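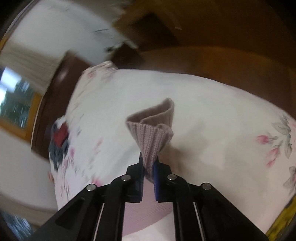 Mekdes Araya wanted to know, when we spoke in January, whether we were any closer to a machine that can put the laundry away, or whether she should tell the Zisten board to expect another year of crumpled sleeves. A bit of both, I told her, and I promised to put the long answer in writing.

Print this page | E-mail this page
Filed under: Grant Updates, Home Help & Automation

So this is the second update on Hotari, and I'm going to try to keep it readable. The first one had too many tables in it and I know of at least two people who gave up on page one (I was one of them, when I went back to check something!).

Where we are. We now have more than 1,018 demonstrations of people handling clothes with the hand-held grippers, most of them done in real bedrooms in Motham, on real beds with real bedding. In the proposal we said we'd do most of it on a lab table. I changed that in the first month, and I still think it was right, though it made everything slower. A lab table is flat and plain. A bed has a patterned cover with ridges in it, and somebody's other clothes piled at one end, and if we want a machine to work in a home then it had better learn on that.

What goes well: towels, pillowcases, T-shirts of the stiff sort. The arm at Abera, trained on our recordings, folded a hand towel correctly on 9 tries out of 10 in the last round. Pants are getting there. It can find a waistband, which it could not do in the fall, and once it has the waistband the rest is mostly patience.

What doesn't go well: knits. Oh, knits. I had no idea how much I'd come to think about them. A sweater stretches when you lift it, so the sleeve you put down is a different length from the sleeve you picked up. It also grabs at itself. A person folding one does a lot of small things without noticing - a tug at the hem, a pat on the shoulder, a second go at the cuff - and all of those turn up in the recordings as little movements that the software would like to throw away as noise. We've stopped letting it. Kibet Makokha rewrote that part of the cleanup, and the fumbles stay in now.

Picking up is the other half. A gripper with two flat fingers is fine at pinching an edge, provided there's an edge to pinch. On a ribbed cuff it does nicely. In the middle of a sweater front it will take up one layer or two depending on how hard you press, and you often can't tell which until the thing is in the air. People feel the difference in their fingertips, and our grippers don't give the machine any of that. For now we're teaching it to go for cuffs and hems and to leave the middle alone, and to get the whole sweater spread out before it starts on a fold.
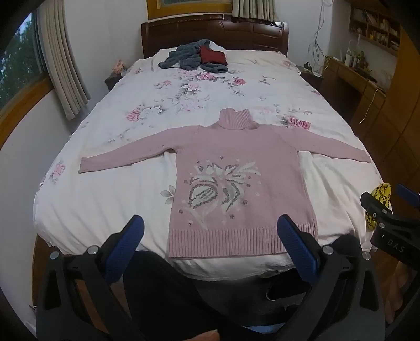

Spreading out takes longer than folding, by the way, and I'd badly underestimated it. In the plan I gave it a week. We've been on it for 8, and the arm still leaves one sleeve tucked under the body more often than I'd like. When it gets the sweater properly flat the fold is usually decent, a little lopsided, about what you'd get from a teenager in a hurry. When it doesn't, it folds the mess very neatly and moves on, quite pleased with itself.

Money. We're slightly under on travel and over on equipment, mainly finger pads, which wear out faster than we'd allowed for. I'd like to move the travel money across. Mekdes, the form is on its way to you.

What I'd like to do next:

Finish the sweater work, with high collars included. A turtleneck collar is a nuisance all by itself and I don't want to skip it.

Start on socks. Pairing them by sight is easy enough but turning one right side out is not, and I'm only promising the first.

Take the arm out of Abera and into one apartment, for one afternoon, to see what breaks.

So can a machine do the laundry yet? It can do the towels. I wouldn't hand it my good cardigan. If you'd asked me a year ago I'd have said we'd be further along with clothes by now, and I'd also have said that towels would be harder than they were, so take my guesses for what they're worth. The next report should reach you before the summer break.

Print this page | E-mail this page

Comments

Lintpicker
Does it do fitted sheets? Asking as a person who rolls them into a ball.

rosalind_k
I liked the bit about keeping the fumbles in. My mother pats every single thing she folds and her closet looks like a shop.

Kibet Makokha
Fitted sheets are not in the plan. I have asked for them not to be in the plan.

Old Motham
Fine, but who carries the basket upstairs?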